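Community kitchen asks neighbors for plates, receives 297

The community kitchen at Dellard Hall will stop using paper plates from this Sunday, after people of the neighborhood gave 297 ceramic plates, dishes and platters in October.

The kitchen serves a free lunch every Sunday for 100 guests. Until now all the food was served on paper, and the hall paid for it from its small yearly budget. Last year the kitchen used 2275 paper plates for the lunches and for two evening events.

"We wrote one notice and put it on the door," said Noreen Chaudhry, who manages the kitchen. "We were hoping to get enough for one table. The next morning there were already boxes in the corridor."

The notice did not ask for a matching set, and no two boxes were the same. Some families brought plain white plates from old dinner services. Others gave handmade pieces, serving dishes and platters which they did not use anymore at home. Pieces with deep cracks were not accepted for food, and they will go to the garden group for use under flower pots.

All donated pieces are washed in the hall's dishwasher before they go to the shelves. The larger platters take much space in the rack, so the washing goes slower than it was planned. Mrs. Chaudhry said the last boxes should be finished before the lunch. 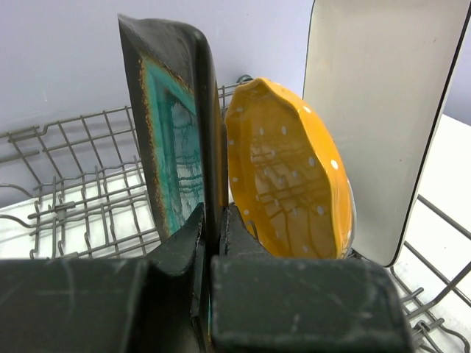 Donated dishes in the rack: a dark plate with a turquoise center, a yellow dish with white dots and a cream platter.

Atif Tarar, who cooks at the hall, said he already chose the big platters for rice and salad. "Food looks better on a real plate, and people stay longer at the table," he said.

The kitchen does not need more plates at this moment, but it is still looking for soup bowls and large serving spoons. They can be left at the side entrance of the hall on Sunday, from 9 a.m. until the lunch starts at noon.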